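Ticket 4000 – Drurkar label printer skips every other label
Opened by: Gebhard Thaler, Gidilberg store
Opened: 31 July 2005
Status: Solved, left open for comments

Hi all! We have a Drurkar on the packing counter and until last week it ran like a dream. Now it prints one label, feeds a blank, prints one, feeds a blank. The test page does the same thing, so I don't think it's the order software. I've swapped the ribbon, restarted the PC and tried a different cable. Driver is the one from the CD.

Update 1, Gebhard
Cleaned the roller with the wipes that came in the box. Wow, there was a lot of glue on it! Feeding is much quieter, but the blanks are still there. The counter on the config page says 179 labels since the last reset, and we used up way more of the roll than that.

Update 2, Sandhu support desk
Thanks for the great notes, Gebhard. Please print the config page again and tell us two things: the label length it shows, and the gap sensor reading with the lid closed. Hold the feed button while you switch on, let go at the second blink.

Update 3, Gebhard
Length 23, sensor 300. Our labels are longer than that, so I think we have a winner – the new rolls came from Arent and the old ones were the short kind.
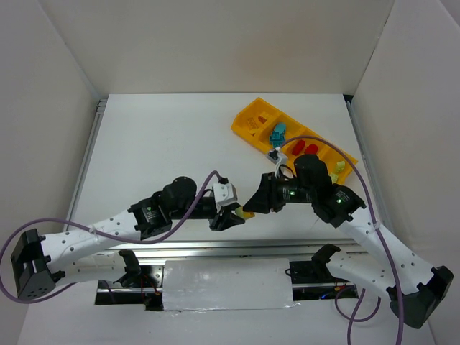

Do I have to recalibrate every time I change a roll?
Only when the label size or the backing paper changes. Rolls of the same kind will pick up the saved setting.

Update 4, Sandhu support desk
Nice catch on the length! Load the Arent roll, close the lid, then hold feed and cancel together until the light goes orange. It will run out a few blanks while it measures. After that set the same label size in the driver, under Page Setup, or the PC will send the old one right back.

Update 5, Gebhard
It works!! I did the calibration first and still got blanks, then saw I'd skipped the driver part. Changed that and printed a whole afternoon of orders with no gaps. I love this little printer again. Taping the button steps inside the lid for the evening crew.

One leftover: the print sits slightly low on the label – still readable. Is there an offset setting somewhere?

Update 6, Sandhu support desk
There is, same menu, called Top Adjust. Go up one step at a time and print a test between steps.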